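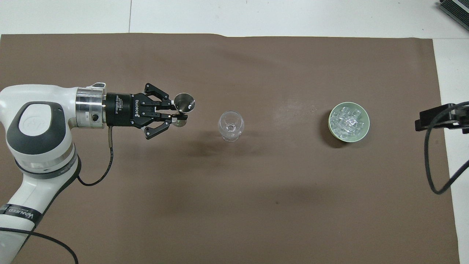 A small stainless steel jigger.

1/7
The Vasylenko School of Hospitality has published its revised guidance on measured pouring for licensed bars and hotel restaurants. This thread sets out the main points. The guidance replaces the earlier edition in full and takes effect in June.

2/7
The revision draws on responses from 595 bar managers and shift supervisors. The most frequent request was for plain wording on free pouring. The guidance now states that free pouring is not recommended for any spirit sold by the measure, including in venues where staff have passed a pour test.

3/7
Every station should have its own jigger. Sharing one between stations slows service and leads staff to estimate during busy periods. Jiggers with dents, or with markings that can no longer be read, should be taken out of use at the end of the shift and not returned to the drawer.

4/7
Liquid should be poured to the rim or the marked line, with the jigger held level and close to the glass. Recipes should be written in ounces only. Venues that have inherited recipe cards in milliliters are asked to convert the whole set at once, as mixed sets were a common source of error in the responses we received.

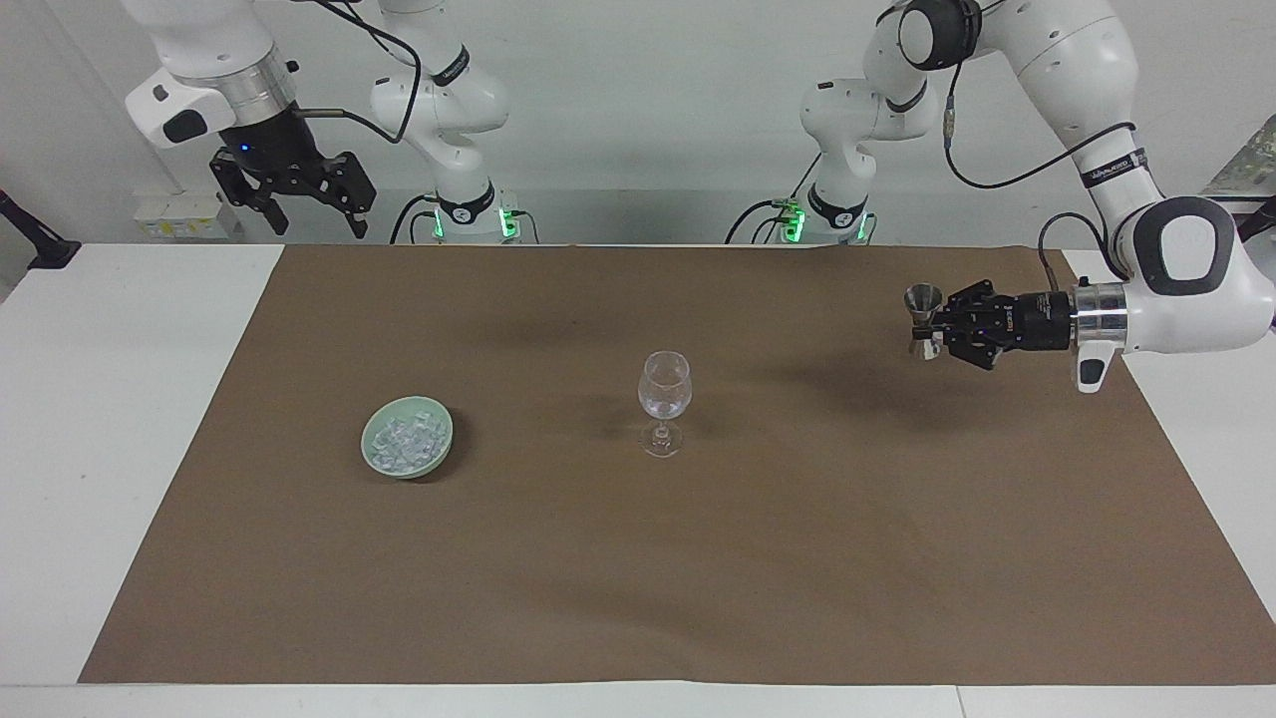 5/7
On training: new staff should complete two supervised sessions with water before serving customers. The second session should include at least one round of six drinks prepared to a single ticket. Supervisors should check the final volume of each drink and record it on the form in Appendix B. A short refresher is advised whenever the menu changes.

6/7
Several respondents asked whether electronic pour spouts may be used in place of hand measures. They may, provided the spouts are checked weekly against a hand measure and the results are kept with the stock records. The guidance does not recommend any particular system. Venues already using the Risudell stock sheet may continue to do so; a column for spout checks has been added.

7/7
The full guidance and the recording forms are available on the School's website at no charge. Printed copies may be requested through the publications office. Questions on the text should be addressed to Fedir Horobets, Head of Standards. Comments on Appendix B are particularly welcome, as the form will be reviewed after its first season in use.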